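Matura Office Chair Review: A Year of Sitting in It

Posted 30/10/2020 by Rosimeire Rangel

I put off buying a proper desk chair for so long that my sister started sending me links. I was using a dining chair with a cushion tied to it, and by September my lower back was complaining before lunch. So last fall I gave in and ordered the Matura from Stumo for $251, plus shipping, and I've been sitting in it nearly every day since.

Putting it together took me one evening. The bolts come in little bags with the step number on them (thank you, whoever did that!) but the drawings are tiny, and I put the left armrest on the right side and had to start over. You get an Allen key in the box. Use your own if you have one, the handle on theirs is so short that my knuckles kept hitting the base.

The seat is firm. Like, really firm. The first week I was pretty sure I'd be sending it back, then it softened up a bit and now I find the couch too squishy. The fabric is a dark green weave that hides crumbs and grabs every cat hair in the house. I go over it with a damp rubber glove and that gets most of it.

What I love is the back. It tilts with you, and there are three stops you can lock it in. I use the middle one for typing and the last one for phone calls. The lumbar pad slides up and down, though it's stiff and you have to stand up and pull with both hands.
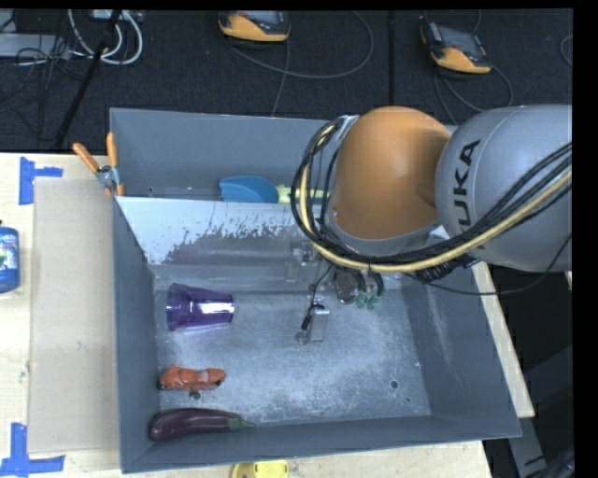

The armrests are my main gripe. They go up and down fine but they don't move in, so if you have narrow shoulders like me your elbows end up out to the sides like a chicken. My neighbor Ismael Teixeira is a lot broader than I am, and he sat in it for five minutes and asked where to get one.

Casters are OK on my rug and loud on bare wood. I swapped them for a set of soft rubber ones and the noise is gone. One of the originals had already started to stick, by the way, so check yours while you can still return it.

I also tried the Skandside at a friend's place before I bought this. Nicer armrests, prettier too, but the seat was too deep for me and my feet dangled. If you're tall you might feel the opposite, so sit in both if you can.

Would I buy the Matura again? Yes, for the back alone. I'd order the rubber casters on the same day, and I'd wait for one of Stumo's sales. I'm giving it four stars out of five.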